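Search this site Go

3 May 2026

4. What we saw at the Vudow open day

I went in expecting polish and got carpet, cables and books (lots of books!). The task at the Dutus station was filing: pick up a book with two hand-held grippers and stand it in a blue organizer, as shown in Figure 4. 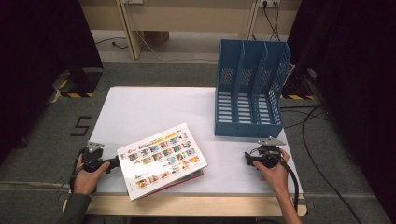

Figure 4. The filing station, in three views.

A visitor asked whether filing was too easy to be worth recording, and I got a bit carried away answering. Books are floppy, glossy, and they slide! Over the open day we logged 1,184 usable attempts and threw out 237, so 1,421 in all. A thin cover lying flat gives the fingers very little to get under.

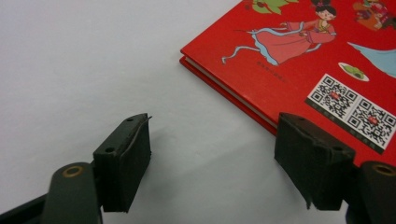
Another visitor wondered if softer pads would help, and whether Fulari had tried them. We had 11 pads from Fulari on order and none fitted yet, so I couldn't say. My own hunch is that finger spacing matters more, especially with thick volumes, where you have to open wide and then come down straight
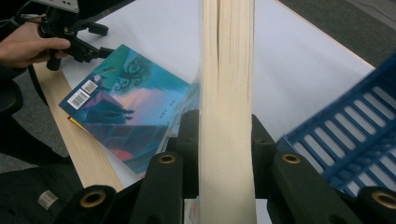

or the pages fan out and you start over. I'd like to repeat all this at the Xenos site in July.

2 comments

bookend_b: Did you sort the attempts by thickness?

tallshelf: Would love to see the failed ones too.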